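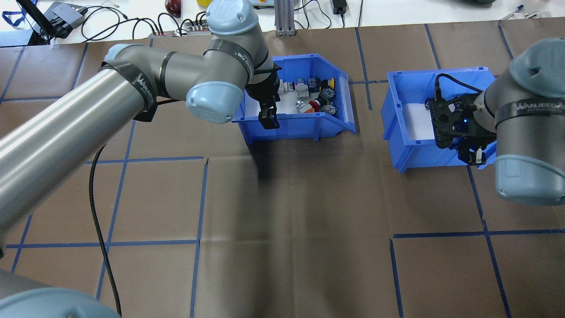

left arm over the full bin, Grudmont setup, buttons + switches task

ok thread on the button sorting data bc people keep asking how it's going. typing between episodes so bear with me

task is dumb simple on paper. parts in one bin, pick, move to the other bin. push buttons, switch bodies, one red mushroom head that every gripper seems to hate

goal for this batch is 1,914 episodes. we're at 1,516. started in August, lost most of a month to a bad calibration, don't ask

things I'd tell myself in August:

mix the starting pile every single time. we got lazy early on and the Baletti policy learned "red one is front right" and basically nothing else. moved the pile, it went for front right anyway. closed on air. very confident

tilt the bins too. ours used to sit dead square on the tape and the first model fell apart the second someone bumped one. now they go wherever, a bit crooked, diferent angle each reset 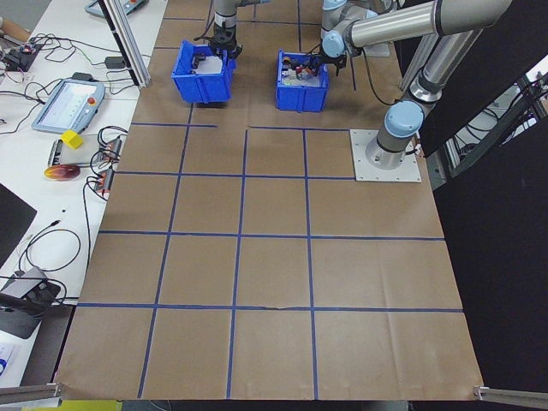
the tape grid is for logging start positions btw. the policy isnt told about the squares, we just write down which one each bin lands in so we can see later what we never covered. spoiler – there was a whole column we never covered

resets are the slow part. 30 episodes in a row is my limit before I start placing stuff on autopilot and the piles all look the same again. then swap operators or go get coffee

keep the misses!! if you drop one and recover, KEEP IT. we threw those out for the first Ronduline run and it had no clue what to do after a bad grasp. just hovered there

BUT toss the ones where you hesitate for ages. 9 of mine from this morning are going in the trash, I was answering messages w one hand

someone asked about Hamada – yes same format, yes we'll convert, no I don't have a date. timestamps between the two arms were drifting and I want that fixed first

also label your cables. unrelated to learning. just label them

Q from replies: why not sim? tried it. round caps roll in ways our sim does not do. might go back for pretraining, idk

ok next batch, back to it. will post the success numbers when the new checkpiont finishes

November 20, 2022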